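Cuisine équipée Prornano — l'ensemble blanc pour salle de pause, atelier et petite collectivité

Réf. Plinomex 57 — Disponible sur commande

On nous demande souvent une cuisine toute simple, facile à vivre, qui trouve sa place dans un local où l'on travaille et où l'on a tout de même envie de se faire un café correct. L'ensemble Prornano est né de ces conversations-là : des meubles hauts et bas, un long plan de travail et un évier en inox, dans un blanc qui garde la pièce claire même en plein hiver. Il se marie volontiers avec nos tables d'appoint à plateau blanc moucheté de petits points noirs, très demandées depuis le mois d'avril.
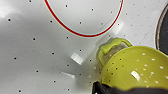 Peut-on poser l'ensemble sans refaire la plomberie ?
Le plus souvent, oui : l'évier se raccorde aux arrivées existantes, et notre poseur passe les vérifier avant la commande.

Les façades sont livrées montées et réglées, et nous fournissons toujours quelques vis de rechange dans un petit sachet glissé au fond d'un tiroir (pensez à le chercher, on l'oublie facilement !). Pour l'entretien courant, une éponge douce et un peu de savon suffisent largement. Les poudres abrasives, en revanche, finissent par ternir le blanc
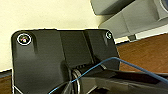 et nous les déconseillons aussi pour l'inox de la cuve, qui se raye plus vite qu'on ne le pense. Un chiffon microfibre passé le soir, après la dernière vaisselle, et l'évier reste présentable bien longtemps. Les distributeurs muraux pour le savon et l'essuie-mains se choisissent à part, dans la gamme Hirnetti, et se fixent à la hauteur qui vous arrange. 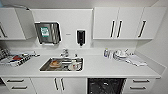

Catalogue Acheampong — page 11

Le délai de fabrication est de 4 semaines, et la livraison est comprise dans un rayon de 100 km autour de notre dépôt. Au-delà, écrivez-nous, on trouve presque toujours un arrangement avec un transporteur de confiance.
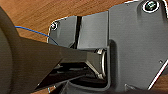

Le choix de la table mérite qu'on s'y arrête un moment, car c'est elle qui donne le ton à toute la pièce. Le plateau blanc prolonge joliment le plan de travail et plaît beaucoup dans les petits volumes. Si vous préférez quelque chose de plus chaleureux, une table en bois, comme celle où repose la pièce en plastique gris, réchauffe tout de suite l'ensemble — et elle accepte fort bien de servir d'établi entre deux repas. Prévoyez simplement un dessous-de-plat pour les casseroles. Les échantillons de finition vous sont envoyés gratuitement, sur simple demande, avec le nuancier des poignées.

Tarifs et disponibilités mis à jour le 2022-08-29.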